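About Us

Welcome to Lolska! We're a small repair and sorting workshop on Moon Street, two doors up from the bakery, and if you've found this page you probably have a drawer at home that won't quite close anymore. We know that drawer well. We've been emptying them, fixing what's in them and putting them back in order for 10 years now, and we still enjoy the moment when somebody tips a shoebox out on the table and says, "Well, there's that thing!"

The shop was started by Min-kyu Woo, who had spent a long stretch in the parts room at Wesex and came away with a deep fondness for small hardware and a great dislike of throwing it out. He began with one bench and a secondhand cash register (it still sticks). These days there are 2 benches, a wall of 185 little drawers, and a kettle that is on more often than it should be.

Most of what passes over our tables is ordinary stuff -- an open-end wrench, a brass-colored fitting from who knows what, a little square alarm clock, a die from a board game. We love that kind of mix. Everything gets a look, and then it goes into a tray with its own kind, tools with tools, game pieces with game pieces, until the pile starts to make sense again. 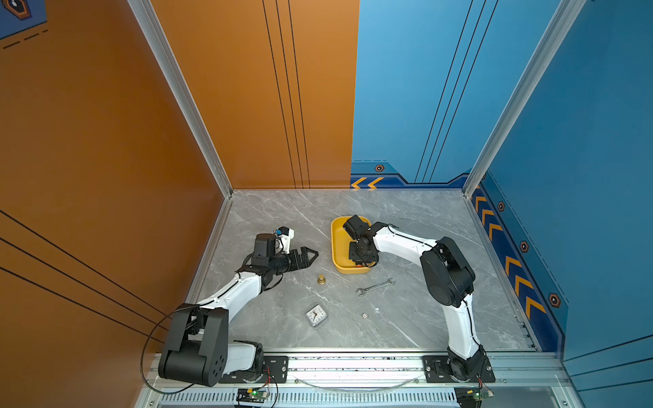
People often ask what happens to the pieces that don't belong to anything. They go into the wall of drawers, and you're welcome to come and dig through them any Tuesday afternoon, when we leave the side door open and the coffee is free. A family from Sirkeo once drove over for a single cabinet hinge and stayed until closing, and went home with the hinge, a bag of drawer knobs and (I think) a lamp.

We're fussy about hand tools, I'll admit. A good screwdriver with a long shaft and a grip you can really hold on to will see you through more jobs than a whole case of fancy ones, so we clean up the old ones we're given and sell them at the front counter for very little.
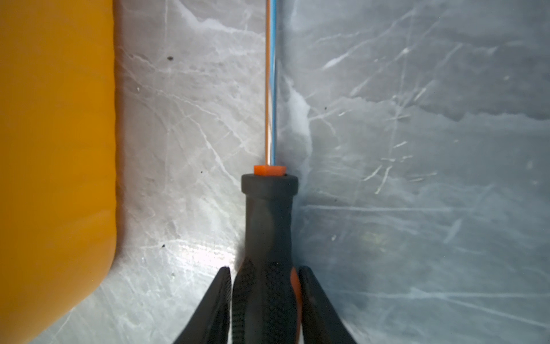
In July we run our Sort-Along evenings, which began as a way to clear the back shelf and have turned into the nicest part of our year. Last summer 54 neighbors came, some with toolboxes, some with jam jars, one with a suitcase -- and quite a few swapped as much as they sorted. Children are very welcome, and they're usually faster than we are.

Come by when you can. Bring the drawer, the whole thing if it slides out, and we'll clear a spot on the table for you.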